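Londovow Hall Users' Group
Minutes of the January meeting, main room, 7.30 pm

1. Last minutes
Agreed, after the word "resolved" was changed to "discussed" under heating.

2. The long white table
The Erkard quote for a replacement is £1000. Several members doubted that any table is worth that, and asked what was wrong with the present one. The answer given was that it is "tired". The meeting did not find this persuasive. It was noted that the last thing bought on those grounds was the tea urn.
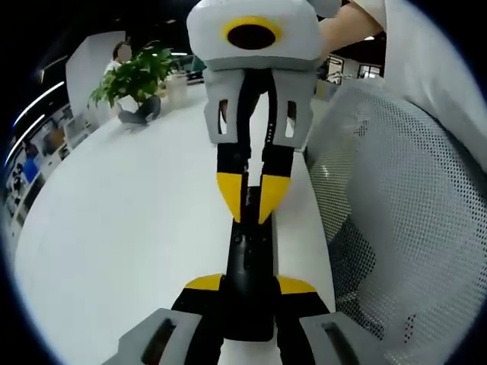 A cheaper offer from Mofokeng, at £60 for a new top only, was read out. It leaves out fitting — and, as far as anyone could tell, delivery. To be asked for again in writing.

3. Use of the table
Proposed that groups sign for the table before and after each session. Carried, though two members said the last signing sheet went unsigned from its second week.

4. Cleaning
Cladulico claims its cream lasts 90 days on white surfaces. Not accepted as read. Agreed to buy 2 tubs and see.

5. Any other business
Cupboard key still missing. Carried over again.

Closed 8.50 pm.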